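Tetton (robot kit)

Tetton is a tabletop two-arm robot kit sold by Hornley, a small hardware maker based in Skullville. It is meant for labs, classrooms and keen home builders who want to try two-handed tasks without buying factory equipment. The first batch of 209 kits shipped in May and sold out.

Design

Each kit has two arms, a pair of grippers, a wrist camera and the parts for a metal frame that bolts around a work table. Builders supply the table and the computer. A full kit comes to 1,504 parts, counting every screw and washer, and the printed manual is a pleasure to follow. First-time builders can expect to spend more than 15 hours on it.

The wrist camera is the best thing about Tetton. It looks out past the fingers, so whoever is running the arm gets a wonderfully close view of the work.

Software

The arms run on Magalhães, an open control program with a library of 40 ready-made tasks. Most are household chores: folding cloths, stacking cups, sorting cutlery. Users can record their own and share them, and plenty do!

Sorting task

Cutlery sorting is the task most owners try first. It needs only a few plastic bins and whatever is in the kitchen drawer.

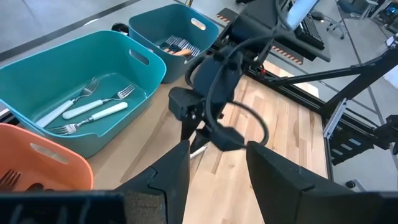 Photo: Hornley / Tetton project page

Forks make a good test for the grippers. They are thin, they lie flat, and they like to tangle once several are in the same bin. Handles vary too, and a plain silver fork calls for a different grip from one with a thick white handle.

Reception

Reviews have been warm, with special praise for the manual and the task library. The main complaints concern cable routing at the wrist and the long wait for spare fingers.

Page last edited 10/30/19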